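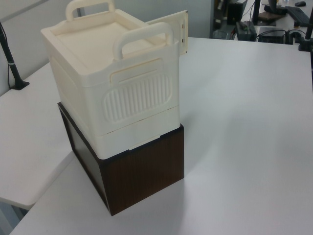
Cream upper bin on its dark brown base

Vireo desktop storage box: common questions

Can I carry it by the handles?
Yes, if the load is light. For anything heavier, support the base with your other hand.

What goes where?

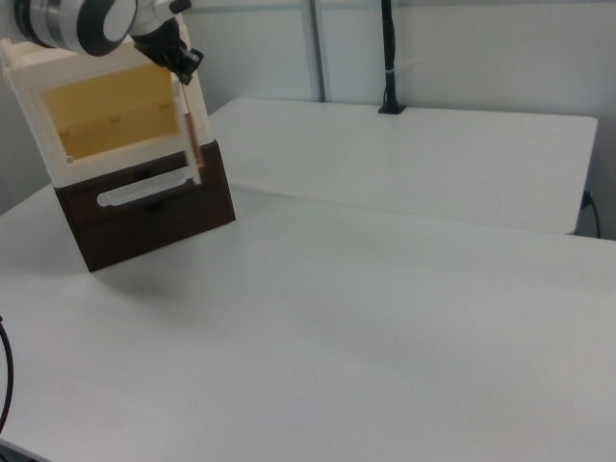 Small items you reach for every day belong in the upper compartment. Put spare batteries, tape and chargers in the lower part. The long white handle on the brown front is the one to pull — empty the top first if it feels heavy.

How do I clean it?
Wipe with a damp cloth. Do not use bleach.

Can I order spare parts?
Yes. Write to Rekorent and quote part 661.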